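Practice Floor > Sewing Things Shut > Short incision, long thread, short temper

curkitach
Posts: 64

Short straight incision, interrupted stitches, instrument ties. I can place the bite. I can pull the thread through. Then I go to tie, and the tail has wandered off somewhere to think about its life. By the time I've found it, the thread has a loop in it I didn't put there and the first throw has come undone.

I've read all the advice that boils down to "be gentle and practice." I've been gentle and I've practiced. What do you people do with the thread?

Sutherland
Posts: 1392

Order I teach it in, take it or leave it:

1. Sort out the thread before you think about the knot. Both ends accounted for, long end lying away from the wound, no crossings you can't explain. If you can't say out loud which end is which, stop.

2. Bring the tips together over the wound, close to where the knot is going to sit. Beginners tie way up in the air and then act surprised when the knot lands up in the air too. In the one below the tips are nearly touching over the cut and the blue thread crosses over it and trails off toward the bottom.

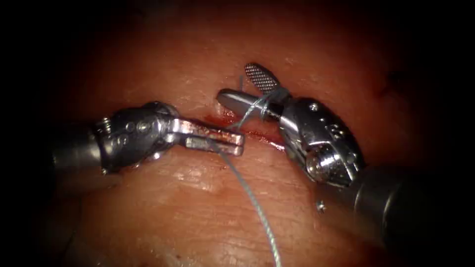 3. Wrap the thread around the jaws, don't wave the jaws around the thread. Two wraps on the first throw, one on the second, one on the third. Keep the wraps near the tips but not so near that they slide off when you sneeze.

4. Grab the tail right at its end. If you grab it in the middle you pull a loop through and now you own a shoelace bow.

5. Lay it down flat, hands going opposite ways across the incision. Swap directions next throw.

6. Snug. The edges should meet. They don't need to be introduced forcefully.

avar
Posts: 686

Disagree with 3, as I have disagreed with 3 in every one of these threads since I joined. Moving the thread around a still jaw is lovely when you have slack. On a short piece you don't have slack, you have a stub with ambitions. Make a C with the long end, lay it on the tissue, and dip the tip in and around. The thread stays put and you do the moving.

Also a word about looking. Everyone stares at the tips. Look at the whole field now and then, especially if the surface is curved, because thread slides downhill just like everything else and it likes to hide where the glare is. 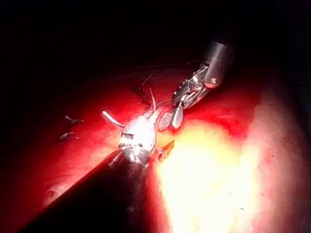 curkitach
Posts: 64

How long are you cutting the thread for one interrupted stitch?

avar
Posts: 686

14 cm for a single stitch. Longer if you mean to get two or three out of the same piece, but then you get to manage all the extra, and from your first post I gather you're not on speaking terms with it.

Sutherland
Posts: 1392

14 is stingy for someone learning. Give the poor soul a bit more. A short tail is a skill for people who already have the other skills.

And the C loop is fine. I never said it wasn't fine. I said I teach the wrap first, for the same reason people learn to park before they learn to park on a hill.

avar
Posts: 686

Some of us live on a hill.

Gholamreza Moradi
Posts: 14

New here, I run the Tuesday evening bench at Prekgate, and I have watched a great many people lose a great many tails. My two cents is that the trouble usually starts one step earlier than anyone says. They pull the thread through too fast, with the free side just hanging around doing nothing. One side should hold the thread, closed, up at the tip. The other should be open and waiting near the wound, ready to receive. When both sides are closed on something, or both open on nothing, you're between steps and that's when the thread gets ideas.

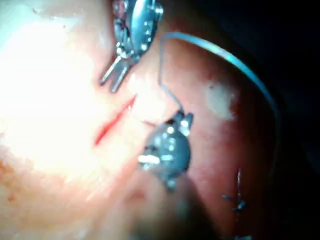
So what I have my people do is a boring drill. Hold with the right, open with the left, pass. Hold with the left, open with the right, pass. No knots at all for the first half hour. They hate it, they tell me they hate it, and the following week they can find both ends of their thread. A couple of them have apologized. Most just go quiet and tie knots.

The other thing is how hard you squeeze. Thread that's been crushed in the same spot four times curls and gets weak there, and then it breaks on the last throw, which is when it hurts the most. Grip the part you're going to trim off anyway, if you can.

Sutherland
Posts: 1392

Seconding the drill. Annoyed I didn't post it first.

curkitach
Posts: 64

Okay. Tried the pass drill for two evenings and it is exactly as dull as promised. It also did something. I'm no longer chasing the tail. Now my problem is the second throw, where I clamp down on the thread, bring the other tip in nice and close, feel very professional, and then can't tell which way I went last time.

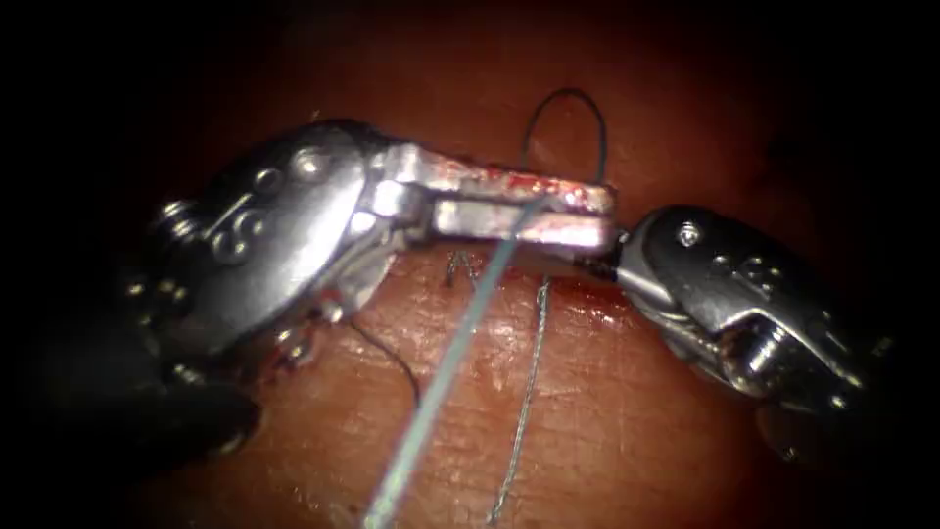
I've been muttering "toward me, away from me" under my breath, and it works until somebody talks to me. Half my knots come out square and the other half are grannies. I pulled a few of the grannies to see, and they slide like they're greased.

avar
Posts: 686

Look at where the tail is lying after each throw. It should have changed sides of the incision. If it's on the side where it started, you've made a granny. Saves muttering.

Sutherland
Posts: 1392

For once I have nothing to add to avar.

No, wait. Don't cut the tails too short while you're learning. Leave enough that you can still see what you did wrong.

curkitach
Posts: 64

Tail switches sides. Got it. Will report back in June, or whenever I run out of thread.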